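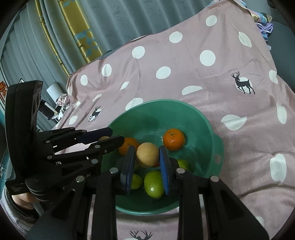
The Case Against the Fruit Bowl

I have never trusted a fruit bowl. I mean the kind that sits in the middle of a table in a magazine kitchen, piled high with oranges and something green for contrast, looking like the people who live there eat four pieces a day. Maybe they do. I have lived in five apartments and one house, and in every one of them the bowl was where fruit went to be admired until it was too soft to eat.

My neighbor Mared Dafis disagrees with me on this, loudly. Her view is that people eat what they can see. Put the fruit in the refrigerator drawer and it might as well be in another state. Put it out and hands will find it. I've heard this from her and from every article on healthy habits printed in the last twenty years, and I would like to know whose hands they have in mind. In my house the hands walk past the oranges and open the cabinet where the crackers are.

What bothers me more is the mixing. A bowl of all one thing is just storage. Once you put different fruits in together, you have made a small bet that they will all be ready at the same time, and they won't be. Apples give off the gas that ripens everything near them. Oranges want air. A hard green pear needs days, and the softest thing in the pile needed to be eaten yesterday, but it has slid to the bottom where you will meet it next week with your thumb.

Then there is the container. Last August I went into the Tisora store in Narkbridge to look for a colander and came across a whole shelf of fruit bowls. One was wire, the sort that leaves dents in a peach. Another was carved out of a single block and had a card telling me to oil it every month. I don't oil my own door hinges. I'm not going to oil a bowl.

A plastic basin does the job better than any of them. It's light, it rinses clean, and if it has a tab with a hole in it you can hang it on a nail when the fruit is gone. You can carry it to the couch or the bedroom and set it down on a blanket without worrying about scratches. It's also ugly enough that you won't leave it on the table for looks, and I have come to think that is most of the trick. A pretty bowl gets filled up again to keep it pretty. With a basin, you let it run down.

I tried keeping track for a while. Over 19 days I bought fruit the way I always had and wrote down on the back of an envelope what got eaten and what got thrown out. I threw out 15 pieces, mostly pears. That is not science, and Mared was quick to say I had picked bad pears. She may be right about the pears.

Haf Pugh, who ran the produce stand on Prothero Street before it closed, used to sell by the piece and would argue with you if you asked for too much. "When are you going to eat that?" she'd say, holding up the sixth orange. I found it irritating at the time. I now think it was the only useful question anyone has asked me about groceries.

So I buy less, and more often, and it goes in a basin. If it's still there after a few days I cut it up and stop pretending somebody will come along and want it whole. Mared still keeps her big bowl, with lemons on top that I have never once seen her use.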